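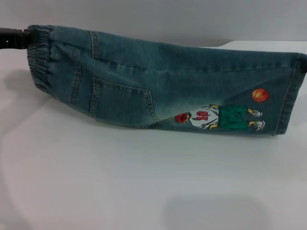

How do you fold children's jeans with an elastic waist?
Asked in Laundry and Clothes -- 256 views

I fold them in half lengthways, one leg on the other, but the gathered waist stays puffy and the pile leans over. The drawer is 16 cm deep. Any ideas?
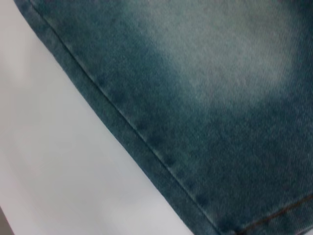
I've tried starting from the hems as well and it was no better.

2 answers

Skeminano
Keep the lengthways fold with the back pockets outside. Pull the waist flat with both hands, bring the hems up to just below the elastic -- not over it -- then fold in half again. Stand them on edge in the drawer and turn every other pair round so the thick ends aren't all together.
Marked helpful by the asker

Palent
I just roll mine. Takes up more room though.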